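The Trigger Hand

The lab at Trareo was being painted in November, so they put Fatos Spahić on the walkway. Somebody from facilities had found a round table and thrown a maroon cloth over it from the catering store. It was bright up there and cold near the glass. Fatos carried the cables up in his arms and put them down in a heap, and they stayed in a heap for as long as he worked there.

The job was to teach the Mamevell how to hold a heat gun. The arm itself was in a shed in Hovland, bolted to a bench. Fatos had never seen it except on a screen. He wore the glove, moved his hand, and the system wrote down where the cube on the back of the glove had gone and how it had tilted. Later the arm tried to do the same thing with its own hand. If it couldn't, he got a note asking for more.

The notes came from Laslow, who ran the shed. She wrote the way she talked.

"Too fast on the pickup," said one. "You grab it like you own it."

He did own it, in a way. They only had the red handle, the grip part with no gun attached, and he had been carrying it home in his coat pocket so it wouldn't get lost. He had held it on the train. He had held it watching television. His hand knew it so well by then that it closed before it got there, and the arm, copying him, closed on air.

He needed to pick it up like a stranger. He tried it with his eyes shut. He tried it after holding his hand against the window until the fingers were stiff. The files went out at noon and again at five, and the notes came back.

"Better. Now you're hesitating. It thinks the hesitating is part of the job."

"Can it tell the difference?" he wrote.

"No. It does what you do. Send 20 more."

So he sent 20 more. He started talking through them to keep the pace even. Reach. Open. Close. Lift. Turn. People on their way to the elevators slowed down to hear who he was speaking to. After a while they stopped slowing down.
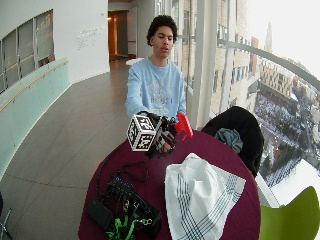
Fatos with the glove and the red grip, upstairs on the walkway.

By the third week the counter said 1,688. Laslow threw out 223 of them in one afternoon because the strap had slipped and the cube had been riding crooked the whole morning. He had felt it slip. He had thought it wouldn't matter.

"You felt it and kept going?" she said. She had called this time.

"I was in a rhythm."

"Well, now it's got a crooked wrist."

He said he was sorry. She said the arm didn't mind, she was the one who had to sit there and watch it miss. Then she turned her camera around so he could see. The gray arm came down over a bench, leaned over to one side like somebody with a bad shoulder, and pushed a red handle onto the floor. A hand in a work shirt came in and put the handle back. The arm did it again.

"How long have you been picking that up?" Fatos asked.

"Since lunch."

He redid them that week. He tightened the strap until it left a mark and checked it each time he drank some water. He quit taking the grip home. At night he left it in the drawer with the charger and walked to the station with nothing in his pocket, and for the first few evenings his hand kept going in there to look for it.

Laslow called again near the end of the month, a little before five. It was snowing in Hovland too, she said. She had the new model loaded and thought he might want to be on the line.

The arm came down straight. It stopped just short of the handle, and the fingers opened a little wider than they needed to, then closed. It lifted. It turned the handle up and to the side and held it there.

"What's it doing?" Fatos said. "Why did it stop?"

"You tell me. You do that in every single one."

"Do what?"

"Hold it up for a second. At the end. Like you're showing it to somebody."

He looked at his own hand. It was on the table, in the glove, and the grip was in the drawer.

"Do you want me to take it out?" he said. "I could do them over."

On the screen the arm was still holding up the handle. Behind it he could see the shed door and the snow coming in a little at the bottom.

"There's 49 left on the order," Laslow said. "Do those without it and we'll see which one I like."

He opened the drawer and got the grip. Then he checked the strap.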